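Home | Shop | Felt & Wool | Care Tips | Contact

Korby Wool Felt Table Mat

Print this page | E-mail a friend

We've been selling the Korby for 12 years now, and it's still the mat we put on our own kitchen table when the family comes over for cards or a long Sunday lunch! It's thick, soft wool felt, 40 inches long and 20 wide, and it keeps plates and elbows quiet (the dog appreciates it too). Comes in oatmeal, moss or brick. Shake it out, sponge off spills with cool water, and dry it flat, please, never in the dryer. Brick is back in stock as of March, and if you'd like a custom length just write to Britta and she'll work out a price with you.

Questions? Contact Britta Frerichs | © Florkano | Back to top

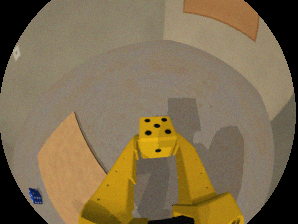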